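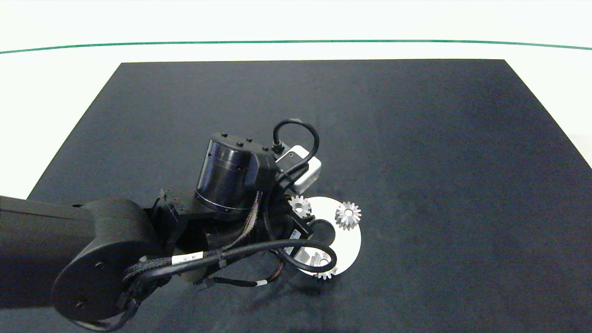

Home News Projects Workshops Contact
Search this site Enter keywords

Shared workshop arm moves on to gears

Members of the Stevgate workshop in Jekbridge have started gear-handling trials with the black robot arm they built over the winter. The arm works over a dark mat, where metal gears are set out with a flat white disc.

The build took almost 150 hours and is on its second gripper mount. Wiring at the wrist is still exposed while members make changes.

The group plans 32 trial runs before fitting a new cable guide in November. The workshop opens to visitors at 5 p.m. on build nights.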